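Thread on the Lornow reissue of the Tasley choir tapes, now that I've had both discs on repeat since March.

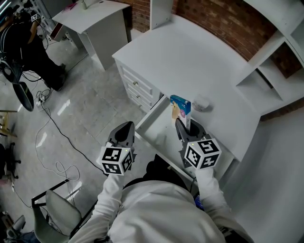
So is the remaster worth buying if you own the old cassette? Only for the second disc, and even there I'd listen before paying.

The label says "restored from the original reels." Which reels? The booklet runs 13 pages and never names a studio, an engineer or a year. I've seen more paperwork with a toaster.

Disc one is the Sunday program everybody's aunt had. They scrubbed the hiss and took the room with it. The altos used to sound like they were standing on a wood floor. Now they sound like they're standing in a closet.

Kanyarat Wannasri wrote in the notes that the choir "changed gospel forever." Big claim for a group that pressed 200 copies and sold them out of a church kitchen. I love them too. Show me who copied them.

OK, disc two. Princess Rivera takes the lead on "Carry Me Over" and the organ drops out for the last verse. I've played it a lot. No complaints about that one.

The other alternate takes are mostly the same take with a longer fade — check the cough before the bridge, it's in both.

Someone asked about the Murakami pressing. I had it for a weekend. Quieter vinyl, same master as far as I can hear, nearly double the price. The sticker says "audiophile." Stickers say a lot of things.

And no, I don't believe the story that the Cikine concert was taped on one microphone. The drums are on the left and the choir is on the right. Explain that to me.

If anybody sang on these and remembers the room, my replies are open. I'd take your word over the booklet's.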